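The Seat That Stayed

When Kamol Thepsuriya moved into a two-bedroom apartment in Zarusville, the bathroom was the last room on the list. The floor was fine and the sink drained. The toilet seat had a crack near the hinge, and a new one from the hardware store would have cost very little.

Instead Thepsuriya spent close to $300 on a bidet seat, a Landeo with a control panel on the side. Growing up, the family had always had a hand sprayer next to the toilet, and paper alone had never felt like enough.

"My sister thought I was wasting money," Thepsuriya says. "Then she stayed with us for 12 days and went home and bought one."

Fitting it

Most bidet seats use the same two bolt holes as an ordinary seat. The old seat comes off, a mounting plate goes on, and a tee connects to the water supply under the tank. The job took an afternoon, including a second trip to Panyasiri Plumbing Supply for a longer hose.

The outlet was harder. The nearest one was behind the door, and an electrician charged $87 to put a grounded outlet near the tank.

Living with it

Guests ask about the panel first. The drawings are small and gray, and people tend to press things at random. Thepsuriya now gives a short tour: stop button, front wash, rear wash, pressure.

Cleaning takes a few minutes a week. A soft cloth and mild dish soap are enough for the seat and the panel. Scouring powder dulls the plastic. The hinge area collects the most dust, and a cotton swab gets into the corners.

Small things also end up in this bathroom, which has one narrow shelf. Hair ties and rubber bands land wherever there is an edge to hold them.
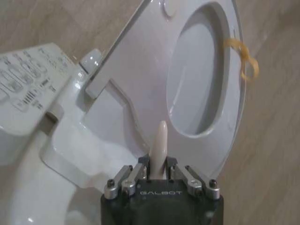

Before you buy

Measure from the bolt holes to the front of the bowl, and check whether the bowl is round or elongated. Leave room on the panel side, especially if a wall or vanity is close. Renters should ask the landlord before touching the water line, and keep the old seat in a closet for moving day.

Thepsuriya's came out of the closet in December and went to a neighbor on Jollarness Street, crack and all.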